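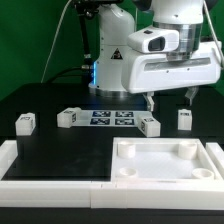

Workshop notebook — bench 2

17 November 2022

Print this entry | E-mail this entry

Bench session on the cubes and the tray, me and Elaheh Mahmoudi.

Table first. The black top shows every fingerprint, so I wiped it down with the Zondell cloths and let it dry before anything went back on. No polish, it leaves a film and the mat slides on it. The mat had started to curl at one corner after being stored rolled up. Left it under two catalogues over lunch and it now lies flat. In future it goes in the plan drawer, not in the tube.

Cubes: the new white ones from Heydari arrived this morning. Weighed one on the small scale, 179 g, against 13 g for the old foam ones. They stay where you put them, which the foam ones never did if someone opened the door. The edges are sharper than I would like. Elaheh took a sanding block to one of the spares and it looks fine, but the dust got everywhere, so any more of that happens at the sink.

Tags: printed on matt label paper this time. The gloss ones from June caught the ceiling light and were hard to read from the stool. Cut them with the steel rule and the fresh blade. Rub down from the middle outwards — if you start at an edge you get a bubble and have to peel the whole thing off. I spoiled two that way.

Tray: the white one from Iltedo is a better size than the old lid we had been using, and it leaves enough table clear to work on. It does slip if you lean on it. Tried a strip of Wedow tape under each short side, will see how that holds up. The bench itself is 900 mm deep, so anything bigger would have to sit sideways.

To do:
— order more matt label paper, we are on the last sheet
— write the cube weight on the box
— find a proper home for the spare cubes, they are in my mug at present
— ask Elaheh whether she wants the foam set kept

Nasrin Akbari

Recent entries
Blade holder and where it went
Label paper, matt and gloss compared
Clearing the plan drawer
Stool heights, bench 2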